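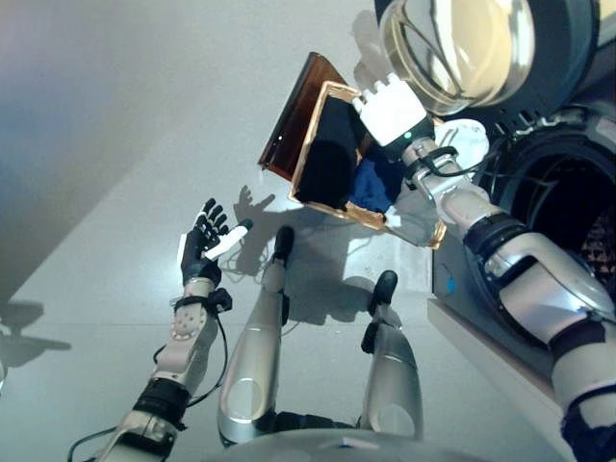

Thabiso Pillay
Laundry is the chore everyone asks me about, so a thread on where two-handed machines stand with it. Short version: moving cloth from A to B, mostly yes. Everything on either side of that, it depends.

Thabiso Pillay
The washer itself is the easy part. Front loader, hinged round door, fixed position. A door is a rigid thing on one axis. Once you know where the hinge is, you know where the handle will be at every angle. Gaker had this working before they had fingers worth mentioning.

Thabiso Pillay
Cloth is the hard part. A sock has no fixed shape, and a dark sock in a dark drum barely has an outline. We ran 351 pulls from a drum on the Vondby bench. 200 came out as one item. 137 came out as two or more items tangled together. The rest came out as nothing: fingers closed on air or on the gasket.

Thabiso Pillay
Is a tangle a failure? Depends on the next step. If it goes in a basket, no. If it goes to a folding table, yes, and an expensive one. Most published success rates don't say which they mean. Check before you quote one.

Thabiso Pillay
The gasket deserves its own post. It is soft, it folds, and to a fingertip sensor it feels a lot like wet denim. Our controller pulled on it for 9 seconds on Thursday before the force limit tripped. The gasket was fine. The limit is lower now.

Thabiso Pillay
Carrying. People assume you grab the clothes and walk. Better to put them in something with a rigid edge and hold the edge. One hand on the rim leaves the other free for strays. The catch is tilt: the load shifts, the wrist sees a torque it didn't plan for, and small things go over the side.

Thabiso Pillay
Small things are a separate problem. Fingers sized for a bath towel are poor at pinching a bottle cap. Amoah swaps grippers for this. Eltari keeps one five-finger hand and accepts that it's slow. I prefer the Eltari approach in a house, where there is no good place to park a tool changer.

Thabiso Pillay
Seeing past your own arms is the other one. With the camera up at the head, a forearm reaching for the drum blocks the view of the drum. You either look first and reach from memory, or put a second camera at the wrist. We do both. Memory goes stale as soon as the cloth moves.

Thabiso Pillay
Reply to a few DMs: no, I would not leave one running alone in an apartment yet. Yes, it can press start. No, it does not check pockets. A pen in a shirt pocket gets through every time.

Thabiso Pillay
Next round is in September: same drum, mixed load, no sorting beforehand. I'll post the counts split by single item, tangle and miss, with the force logs.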